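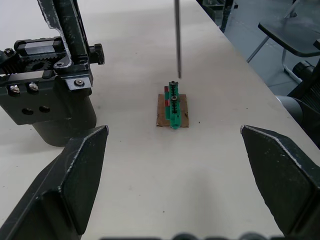 La pieza verde sobre su cartón, entre los dedos de la pinza.

Os debía noticias del taller de robótica, que llevo desde mayo prometiéndolas y siempre se me cuela otra cosa. ¡Pues ya estamos! En el club seguimos con el reto de montaje, el que propuso Abena Tetteh cuando todavía creíamos que lo difícil iba a ser programar. Se trata de trabajar con bloques de plástico y tornillos pequeños, todo con los brazos, sin meter la mano en la mesa (bueno, la mano la metemos al principio para colocar la pieza, eso sí se permite).

Lo del cartón debajo fue idea de Ruben Bosman y a mí me parecía una chapuza, lo confieso. Ahora lo pido yo la primera. Con la mesa tan blanca me resulta mucho más fácil ver dónde he dejado la pieza, y si hay que girarla un poco se gira el cartón y listo.

Lo que más nos cuesta es la altura. Bajar en vertical hasta la pieza verde parece una tontería hasta que te toca hacerlo, y ahí andamos, corrigiendo un pelín y volviendo a probar. En la última tanda apuntamos 79 intentos en el cuaderno – no os digo cuántos salieron bien, que luego Cor Bakker lo lee y se ríe de mí. Los dedos de la pinza tienen ya los bordes bastante rozados y les he cogido cariño, qué queréis que os diga.

En agosto de 2024 no cerramos, así que si os apetece pasar por el local de Mandutwood, venid. Podemos ser hasta 20 por sesión y no hace falta saber nada de antemano. Glenys Birkett lleva la lista de turnos, escribidle a ella antes de venir. Y si alguien tiene por casa bloques de esos que encajan, de cualquier color, traedlos, que las piezas rojas se nos pierden siempre.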